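Support > Tickets clos > Imprimantes étiquettes > Dépôt Boyer

Dernière mise à jour : 31 juillet 2021

Objet : étiquettes décalées puis vierges, poste expédition

Signalé par Agathe Mallet. Décalage de 2 mm vers le bas, puis une étiquette blanche sur deux. Seulement depuis Plisis, l'autoteste interne sort propre.

– Redémarrage imprimante + poste : pareil.
– Recalibrage capteur d'intervalle : OK sur dix étiquettes, redécalé après.
– Pilote : resté en 203 dpi alors que la tête est en 300. Corrigé. Décalage parti, blanches toujours là.
– File d'attente : 2 090 travaux bloqués, certains datent de décembre. Purgée, spouleur relancé.
– Modèle Nunach : hauteur de page trop grande, saut en trop à chaque envoi. Remis au format du rouleau – plus de blanches.

Reste à faire : même correction sur le modèle Briro, pas touché pour l'instant. Agathe confirme demain avec un vrai lot.
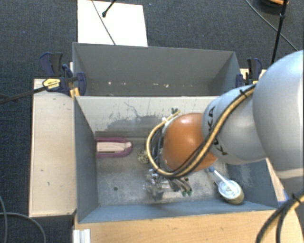 Bras KUKA au-dessus du bac gris.

Ne pas réinstaler le pilote par défaut, il repasse en 203.

Contact support | © Boyer | Haut de page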